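Lists > flirkwood-riders > 2023 > Message 1694

March 7, 2023, by Bhavana Gowda

Subject: Re: [flirkwood-riders] Lights on the Piltell path

Hallgrímsson wrote:
> Does anyone run a dynamo light on the Piltell path after dark? My
> battery one gives me 2 hours on high and then drops to a level I
> can't ride by. Also, has the surface been fixed past the bridge?

I've had a dynamo hub on the commuter since May. It's fine on the path — bright enough at 12 mph, weaker when you slow down for the gates. The standlight stays on for a few minutes at a stop, so you won't vanish at the Tratesard crossing.

The hub and lamp cost more than a good battery light, and you need the wheel rebuilt or a new one. If you only ride the path in winter, I'd buy a second battery light and carry both. Run each on medium. Point the beam down, please. Several people coming the other way have theirs aimed at eye level.

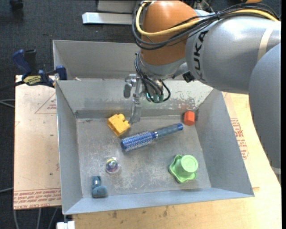
2 min read

The surface past the bridge has been patched on the left side only. There are still 7 roots across the right side, and the worst one is 50 yards before the steps. I ride 38 mm tires and still stand up for that one.

I can lend you the old wheel for a week if you run rim brakes. It's a 700C with a quick release. Write to me off list.

Bhavana

Contact the list owner | © 2023 flirkwood-riders | Back to top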